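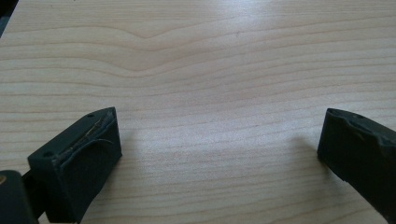 The Vollden is a hand-held two-finger gripper with a built-in camera, developed at Mastadcombe by Aurora Bastos and Kojo Amegashie. Its makers claim 3000 grasps before the finger pads need replacing. Support for the figure is thin - it rests on one bench trial of 20 objects, run by the developers. A comparison with the Eltell gripper by Abena Amissah covered 283 grasps and found no clear advantage for either tool. Pad wear was not measured.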